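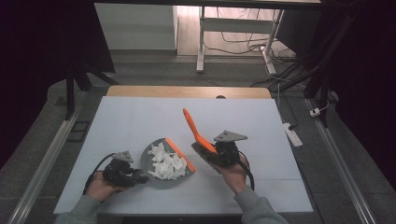 Questions about keeping your desk and work board clean at Clamside. If yours isn't answered, write to Mihret Adugna at the front office or leave a note in the tray by the door.

Last updated Fri 12 February

## Desks and boards

**Who cleans my desk?**

You do. The cleaning crew vacuums the carpet and empties the bins, but they don't touch anything on a desk. This applies to shared desks too. Whoever used it last clears it.

**How often?**

At the end of every session. If you're at the same desk all week, a quick sweep each day and a wipe on your last day is enough.

**What do I use on the gray boards?**

A hand brush and dustpan for anything dry, such as paper scraps, torn tissue, eraser crumbs, thread ends and pencil shavings. Follow with a damp cloth if the board still looks dull. Don't use scouring pads. The grid lines are faint to begin with and scrubbing makes them harder to read.

**Can I lift the board to clean under it?**

Yes, but get a second person for the large ones. Sweep the top first, or everything on it goes down the back of the desk. Dry the wood before you put the board back down.

**Can I cut on the boards?**

No. Ask at the front office for a cutting mat.

## Brushes and dustpans

**Where are they kept?**

On the hooks inside the supply closet, next to the sink. Each room also has one set. Please put it back in the room you took it from.

**Is there a right way to hold the dustpan?**

Lay it flat, with the rubber edge pressed against the board, and brush toward it in short strokes. Long strokes send light scraps over the side. If a thin line of dust stays behind, pull the pan back an inch and go again.

**The tissue keeps sliding back out of the pan. What am I doing wrong?**

Probably nothing. Crumpled tissue is light and catches on the bristles when you lift the brush away. Tap the brush on the inside of the pan, then tilt the pan back a little before you carry it. You can also pick up the big pieces by hand and save the brush for the small ones.

**Can I use the desk brush on the floor?**

No. There is a separate floor brush in the closet with a long handle. Desk brushes that have been on the carpet pick up grit, and grit scratches the boards.

**How do I clean the brush itself?**

Comb out hair and threads with your fingers or an old fork. Wash it in warm water with a drop of dish soap, shake it out, and hang it with the bristles down. It needs to be dry before it goes back on the hook. Wipe the pan with a paper towel.

**The rubber edge is coming off my dustpan.**

Bring it to the front office and take a new one. We don't glue them. Glue leaves a ridge and the pan won't sit flat after that.

**Can I bring my own set?**

Yes. Put your name on it.

## Trash and recycling

**Does used tissue go in with the paper?**

No. Tissue and paper towels go in the general trash, clean or not. The paper bin is for office paper, envelopes and flattened card.

**What if the bin is full?**

Tie the bag, leave it beside the bin and put in a new one from the roll underneath. Please don't carry it to another room and leave it there.

**Where do glass and blades go?**

Don't sweep up broken glass with a desk brush. Use the heavy gloves in the closet and the metal pail marked for glass. Blades go in the yellow tin at the front office.

## Spills

**I spilled something wet on the board. Do I brush it?**

Blot it first with paper towels. Brush only when it's dry. A wet brush smears, and it takes a day to dry out.

**What about glue or ink?**

Lift off what you can with a plastic scraper while it's soft, then use soapy water. For dried glue or permanent ink, ask before you try a solvent. Some of them cloud the surface.

## Other

**Is there a charge if I leave a desk dirty?**

The first time we'll just send you a message. After that it's a $10 cleaning fee, added to your next bill. A board that has to be replaced is $40.

**Do the same rules apply in the Hepburn room?**

Yes, except that Hepburn has its own closet. The key is on the hook in room 207.

**Can I get a full cleanup before an event?**

Yes, with a week's notice. In May we need two weeks because of the open house.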